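Bailly Core Facility: Refrigerated Incubator Shakers Now Open for Booking

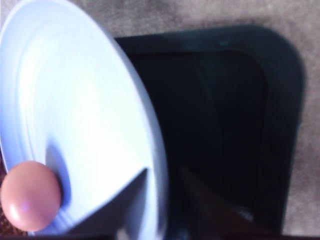 The Bailly Core Facility has completed installation of two Skorneo refrigerated incubator shakers in the cell culture suite. Both units are available to all registered research groups from the first week of May and may be reserved through the Flultier booking system.

Each shaker accepts flasks of up to five liters and operates at speeds from 30 to 219 RPM. Temperature may be set independently for each chamber, which allows bacterial and insect cell cultures to be run side by side. Clamps for the most common flask sizes are kept in the drawer beneath the left-hand unit. Groups that require other sizes should contact the facility before making a reservation.

Users must complete a short training session before their first booking. Sessions begin at 10 a.m. in the prep room and are led by Darmawan Ngau, Equipment Manager. Staff who were trained on the older Astuleck shakers will also need to attend, as the balancing procedure and alarm settings differ.

Reservations are limited to 600 hours per group in each half-year. Runs left unattended overnight must be entered in the log with a contact telephone number. Spills should be cleaned at once with the disinfectant supplied and reported to the facility desk in Room 23.

The Astuleck units will remain in service until the end of the month.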